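Griltomach opens Skondivham, a new collection of holiday suites for families and longer stays

2023-09-11

For immediate release

Griltomach is very pleased to announce that Skondivham, its newest holiday accommodation property, is now taking bookings for the coming winter season and for the spring and summer that follow it. The property has 91 self-contained suites, from studios for two people up to family units, and every one of them has its own kitchen, its own front door and a good-sized table where everyone can sit down together at the end of the day.

Those of us who have been looking after holiday guests for a long while know that people travel a little differently when they bring the kids, or the grandparents, or both. They want somewhere to make toast at six in the morning and somewhere to leave the muddy boots. They would like a washing machine as well, and they don't want to have to ask for the key to it. We kept all of that in mind when we planned the suites, and we hope our guests will feel at home from the minute they put their bags down.

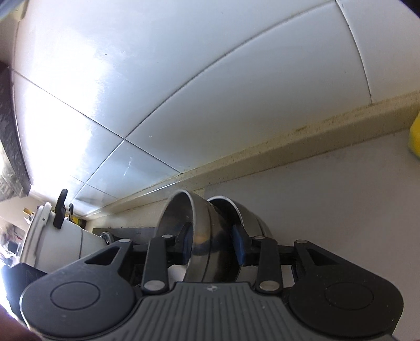

Bowls and white wall tiles in a kitchen.

Every kitchen has a full-sized fridge, a cooktop and oven, a dishwasher, and enough plates and glasses for the number of people the suite sleeps. We have also put a few of the small things in the cupboards — tea towels, salt and pepper, a decent bread knife — so that nobody has to rush out to the shops on the first evening. Guests arriving late can order a breakfast box ahead of time and find it waiting in the fridge.

On the ground floor, the Després café opens early for coffee and baking and stays open through the afternoon, with soup and sandwiches at lunch and a children's menu at prices we think are very fair. It is open to neighbours too, and we would love to see local people make a habit of it. Beside the café there is a heated storage room for skis, bikes and strollers, along with a covered parking area with 408 spaces shared between guests and café visitors.

Bookings are handled through Etomik, our online reservation service, where guests can choose their suite by floor and view, ask for a cot or high chair, and add late checkout when it is available. There is a minimum stay of 2 nights for most of the year, and longer stays are offered at a lower nightly rate. Pets are welcome in the ground floor suites, and we ask only that you let us know they are coming when you book.

To mark the opening, Griltomach is giving away $3,000 in accommodation credit to one guest drawn from everyone who completes a stay before the end of February. Entry is automatic with each booking, and full terms are listed on the Etomik reservation page.

Travel agents and group organizers who would like to look through the suites are warmly invited to get in touch with the Griltomach reservations office, which can also help with weddings, reunions and team bookings.

Media contact: Griltomach Communications Office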